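首页 关于我们 工作单元 开放日 合作 联系

关于 Sorora

Sorora 从事双臂桌面操作系统的集成、调试与验收测试。业务范围限于桌面尺度的轻小物件：小盒、罐、软包装、扁平件,以及承放这些物件的料盒和架子。重载搬运、焊接、喷涂和移动底盘不在业务范围内,收到此类询价时我们会直接答复不承接。

公司现有业务分三块。第一块是工作单元的设计与装配,包括型材框架、台面、围板、臂座和走线。第二块是控制软件 Kornard,负责双臂的运动规划、碰撞区管理和夹爪指令下发。第三块是记录与回放工具 Nudix,把每次动作过程中的关节角、夹爪开度、指令时间戳和操作备注存成一条记录,可以逐段回放,也可以导出做统计。

内部排程使用自写的小程序 Ok。它只做一件事,即登记哪个单元在哪个时段由哪个任务占用。名称沿用最初版本里唯一的按钮文字,后来没有再改。Ok 不对外提供。

本页除公司概况外,主要说明开放日的安排、演示内容和记录方法。预约参观的单位请先通读,再填写预约表。

开放日的由来

早期来访以商务拜访为主,访客在会议室看录像,再到车间停留片刻。这种形式留下的问题比解决的多。录像经过剪辑,夹取失败的部分通常不在其中,访客回去后按录像里的节拍做产线估算,估算结果与实测相差很大,双方都要花时间重新对数。

此后参观改为现场运行。开放日当天不播放录像,演示全部在工作单元上进行,失败的动作照常计入。每一轮运行由 Nudix 记录,轮次编号写在单元旁的白板上,访客可以抄下编号,事后索取对应的记录。

开放日设在十月,每场安排在星期二。上午场九点半开始,下午场两点开始。两场内容相同,任务顺序不同。上午先做单臂取放,下午先做双臂协同。顺序调换的目的是检查系统在冷机和连续运行后两种状态下的差别,这一项对访客公开。

工作单元

开放日使用的单元与日常开发使用的单元相同,不另设展台。各单元的台面、围板和料具可以更换,配置按任务确定,因此不同时段看到的布置会有出入。

框架采用铝型材。臂座固定在台面前缘一侧,两臂从同一侧伸入工作区。这一布局的优点是台面后部和两侧留给料架与料盒,换料时不必绕过臂体；代价是两臂的可达区在台面前部中间高度重叠,规划时必须处理互相避让。我们选择接受这一代价,因为多数双臂任务本来就发生在重叠区内,例如一侧压住、另一侧提起,或者两侧同时调整一个软包装的朝向。

围板使用浅灰色素面板。试过白色,反光偏强,白色物件的边缘容易丢失；试过深灰,深色物件出现同样的问题。浅灰在现有照明条件下对多数物件可以接受,对透明件仍不理想。

台面花纹是一个变量。桌面操作的许多测试在纯色台面上完成,换到有花纹的台面后,分割结果会下降。我们备有几种纹理贴面,其中黑底带浅色脉纹的一种最难,细长的浅色脉纹有时被识别为物件边缘,或者与浅色扁平件的边框连成一片。验收测试中,凡是客户现场台面有花纹的,都要求至少用一种纹理贴面做对照。

线缆走臂体外侧,由扎带定点固定,在关节处留出余量。余量不足会在大角度转动时拉紧接头,余量过大则会垂入工作区。我们的做法是先把各关节转到行程两端,量出所需长度,再在运行一段时间后复查。线缆干涉是开放日现场停机的原因之一,具体见下文停机分类。

演示内容

演示分四项,每项单独计轮。

甲项,单臂取放。物件散放在台面上,由一侧臂逐件取起,放入指定的料盒。物件包括小盒、带盖罐、扁平件和软包装。料盒为敞口塑料盒,并排放置,相邻料盒之间不留间隙。料盒不固定在台面上,夹爪碰到盒沿时料盒会移位,移位后系统需要重新定位,不允许人工扶正。

乙项,架上取件。物件放在有横档的架子内,夹爪要从横档之间或横档上方进入。架子斜放,角度每轮改变。这一项的困难在遮挡。横档会挡住物件的一部分,后方若有半透明的隔板,还会把背景切成细条,深度读数在这些位置不可靠。目前的处理办法是先移动观察位置取多组读数,仍不够时放弃该物件,转取下一件,并在记录中标注放弃原因。放弃计为未完成,不计为失败,两者在统计表中分列。

丙项,双臂协同整理。任务在台面前部进行,两只夹爪同时靠近同一处。典型动作是软包装叠在扁平件上,要求把两者分开,或者把软包装移走而扁平件保持原位。软包装受力后形状改变,夹持点的位置随之变化。扁平件贴着台面,边缘可供夹取的厚度很小,指尖需要以较低角度接近。

丁项,人工打断。运行过程中,由工作人员按下暂停,改动一件物品的位置,再恢复运行。系统应在恢复后重新观察,不得沿用暂停前的目标位置。丁项由我方人员操作,访客可以指定改动哪一件、移到哪里,但不得自行伸手进入单元。

各项演示之前,由当值工程师宣读本轮设定,内容包括任务名称、物件清单、台面类型和允许的最长时间。宣读完毕后不再更改设定。若访客提出更改要求,记入下一轮。

夹爪与指尖

夹爪为平行开合式,指尖向前收窄。收窄的形状便于进入横档间隙和料盒内侧,抓取大件时接触面偏小。两难之处在于指尖越窄,软包装越容易在夹持时绕指尖转动。丙项中的一部分失败属于这种情况,夹持本身没有脱落,但包装转过一个角度后碰到扁平件,把它带离原位。

指尖材料和表面处理有几种配置,更换时须在 Kornard 中更换对应的参数表。参数表与指尖不匹配时,软件不会报错,只表现为开度偏差。这一点曾在内部造成过半天的误判,现在换指尖的工序里加了一步核对,由装配人员和调试人员各签一次。

夹持力按物件类别设上限。纸盒类上限较低,超过后盒面出现压痕；带盖罐类可以略高,但夹在盖与罐身的交界处容易打滑,因此规划时避开该位置。软包装不设固定夹持力,按开度控制。

记录方法

每一轮在开始前生成编号,结束后锁定。锁定后可以追加备注,不能修改数据。编号规则由日期代码、单元代码和流水号组成,访客抄录时请抄全,只有流水号查不到记录。

截至本页更新,Nudix 中可供访客查阅的记录为 2,574 条,其中丙项 823 条。两个数字都包括未完成和失败的轮次。没有客户物件出现的记录才列入可查阅范围,客户委托测试的记录存放在另一处,不计入上述数字。

每条记录的结果栏有四种取值：完成、未完成、失败、作废。完成指任务目标全部达到且无人介入。未完成指系统主动放弃一件或多件,其余正常。失败指物件掉落、目标错误、非任务物件被带离原位或超时。作废指设备或场地原因造成的中断,例如断电、网络中断、访客越过地面标线导致单元停机。作废轮次不进入成功率的分母,但保留在库内,访客可以查看作废理由是否成立。

作废是最容易被质疑的一栏。凡标作废,须写明理由并由两人确认。若访客当场对作废判定有异议,该轮按失败计,异议内容记入备注。这一规则对我方不利,执行以来也确有访客与我方看法不同的情况,规则维持不变。

停机分类

现场停机按原因分为五类：安全停机、规划停机、感知停机、线缆停机、人为停机。

安全停机由标线传感器或急停按钮触发。触发后两臂停在当前位置,夹爪保持开度。恢复前,工程师先确认夹爪内是否有物件,再决定就地继续还是退回起始位。

规划停机指两臂在重叠区内找不到可行的避让路径。Kornard 的处理顺序是先让非主动臂后退,再重新规划；后退仍无解时停机。丙项里规划停机的比例高于其他三项。

感知停机指连续多次观察结果不一致。纹理台面上发生较多,尤其在浅色扁平件与台面脉纹相接时。

线缆停机指线缆进入禁入区或张力异常。张力没有传感器直接测量,由关节电流间接判断,会有误报。误报同样计为停机。

人为停机包括操作员主动暂停和丁项中的例行暂停,后者单独标注,不进入停机统计。

参观流程

到访者在前台登记,领取胸牌和护目镜。登记后到预备区听安全说明,说明结束后分组进入车间。两组错开进入,一组在单元前观看时,另一组在记录台查阅 Nudix 回放。

单元前的观看通道宽 900 毫米,地面有黄色标线。通道内不得放置背包和三脚架。轮椅可以通过,会车时需要一方退到预备区,前台会提前安排顺序。标线以内为停机区,身体任何部位越线都会触发停机。

每组配一名讲解工程师。讲解工程师负责报轮次、读设定和回答提问,不操作设备。设备由另一名工程师操作,运行期间不回答提问。提问请留到两轮之间,或写在提问单上。

运行中可以拍照,不得使用闪光灯。闪光会影响观察读数。录像须在预约时申请,获准后由前台发给绿色胸牌。

四项演示结束后,各组回到预备区,讲解工程师公布当场各轮结果,逐轮列出完成、未完成、失败和作废。结果表打印后放在桌上,可自行取走。

常见提问

节拍能达到多少。开放日的运行速度低于单元的最高速度,设定值写在每轮设定里。速度提高后各项失败率的变化在记录中可以查到,我们不提供脱离物件清单的节拍承诺。

能否带自己的物件来。可以,每家单位限带一种,须提前寄到。现场临时带来的物件不上机。寄到后我们先做静态测量和夹持测试,测试不通过的也会告知原因。液体须密封,粉末和活体不接收。

为什么台面上的物件不摆整齐。甲项的条件就是散放。整齐摆放的场景可以用固定工位和简单夹具解决,成本低得多,不需要双臂系统。有访客在看完演示后得出自己不需要双臂系统的结论,讲解工程师会协助核对这一判断。

失败后是否立即重试。不重试。同一轮内失败即结束本轮,下一轮重新布置物件。

是否支持远程操作。支持,但开放日四项演示均为自主运行。远程操作用于采集和排障,排在非开放时段,由 Ok 登记。

Kornard 能否单独购买。可以单独授权,须先确认臂体和控制柜的接口。接口不符时我们不做逆向适配。

丙项说明

丙项在预约表中被选择的次数最多,提问也最集中,单独说明如下。

任务开始时,料架和料盒留在台面上,作为障碍物参与规划。臂体在台面前部活动时,肘部外展,前臂接近水平,腕部与料盒前沿的距离可能很小。料盒是否被碰动,记录中单列一栏。

两只夹爪的分工由 Kornard 在每次观察后决定,主动臂与辅助臂可以互换。互换次数过多时,动作看上去犹豫,访客常问是否卡住。判断方法是看白板旁的状态灯：黄灯为重新规划,红灯为停机,绿灯为执行。

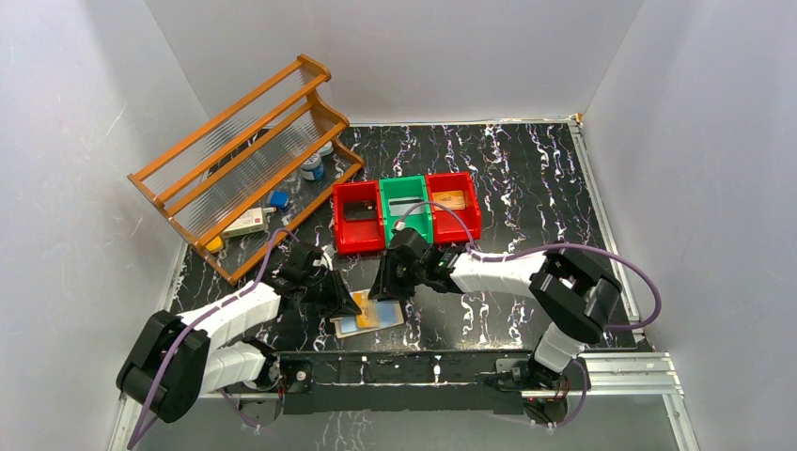 Leidy Sotelo 在提问单上写道,丙项只报完成与失败不够用,应当把接触的先后单列出来。她的理由是,一侧先碰到软包装和两侧接近同时碰到,后续形变差别很大,如果统计表里合在一起,看不出失败究竟来自夹持还是来自第一次接触。她还建议把扁平件的位移按毫米给出,哪怕只是首尾两次观察的差值,因为“保持原位”在不同产线上容差不同,对她那边的工序而言,偏转比平移更难补救。

这份意见经讨论后部分采纳。接触先后可以从关节电流和夹爪开度的时间戳推算,现已作为附加栏写入丙项记录,旧记录逐批补算,补算完成的会标注补算字样。轻触软包装时电流变化很小,推算结果可能给不出明确先后,此时该栏留空。

位移一栏暂按首尾观察差值给出,平移和偏转分列。纹理台面上的观察误差较大,差值小于误差时标注为不可判定,不填零。此前有访客把空白理解为没有位移,特此说明。

没有采纳的部分是实时显示。提问单中希望在运行过程中把接触状态投到屏幕上。我们做过试验,访客的视线会停在屏幕上,单元内的情况反而看漏,结束后再问发生了什么。目前仍维持先看单元、后看回放的顺序。需要逐帧核对的访客,可以在记录台上自行操作回放。

与合作单位的分工

承接项目时,我方负责单元设计、臂体安装、Kornard 部署和验收测试。合作单位负责提供物件样品、现场尺寸、供电与网络条件,并指定一名有权签字的技术联系人。联系人更换须书面通知。

验收测试在我方车间做一次,在合作单位现场再做一次。两次使用同一份物件清单。现场结果低于车间结果时,先排查照明和台面,再排查标定,最后排查物件批次差异。按以往经验,包装供应商更换薄膜后,软包装的夹持结果会有明显变化,而合作单位的技术部门未必知道采购已换供应商。

验收报告附全部轮次编号。报告中不出现只有百分比而没有轮次的数字。

维护合同按单元签订,内容包括标定复查、指尖更换、线缆检查和软件升级。软件升级前须导出现有参数表,升级后由双方核对。未经核对自行升级造成的偏差不在维护范围内。

人员

公司分装配、软件、测试三个组。测试组不向软件组汇报,两组对同一轮结果有分歧时,以测试组的判定为准,软件组可以追加备注。开放日的讲解由三个组轮值,因此不同场次的讲解侧重会有差别。装配组讲解时走线和框架讲得多,软件组讲解时规划讲得多。对某一方面特别关心的访客可以在预约表中注明。

实习岗位常年开放,主要在测试组。工作内容为布置物件、核对设定、录入备注和整理作废理由。需要长时间站立,申请前请考虑。

参观须知

预约以单位为单位提交,个人访客选择“个人”一栏。预约确认后会收到场次和组别,组别不可现场调换。

请穿不露趾的平底鞋。长发束起,围巾和挂绳收好。胸牌使用夹式,不发挂绳。

未满十六岁者须由成年人陪同,全程在标线外。

迟到者可在下一次分组时进入,安全说明不补讲全文,须自行阅读预备区的书面版本并签字。

车间内不提供餐饮,预备区有饮水。寄存柜在登记台左侧,使用后请交还钥匙。

如遇单元停机无法恢复,当场演示改为另一单元继续；没有可用单元时,改为查阅记录和现场讲解排障过程。停机不作为改期理由,但访客可以登记下一次开放日的优先席位。

索取记录

离场后可凭轮次编号索取记录。请在邮件标题中写明编号和单位名称,一封邮件可以列多个编号。导出格式有表格和 Nudix 原始文件两种,原始文件须用查看器打开,查看器随记录一并发送,不需要安装。

记录中的操作备注按原文导出,不作润色。备注里的缩写见附表,附表未列的缩写请来信询问。

引用我方记录时,请同时注明轮次编号、台面类型和物件清单。不同台面类型的结果不宜直接合并比较。

本页更新说明

丙项说明增加接触先后与位移两栏。停机分类中线缆停机的判断方式已改写。观看通道的轮椅通行说明已补充。参观须知中的鞋类要求与现场告示不一致时,以现场告示为准。

预约开放日 索取记录 实习申请 返回首页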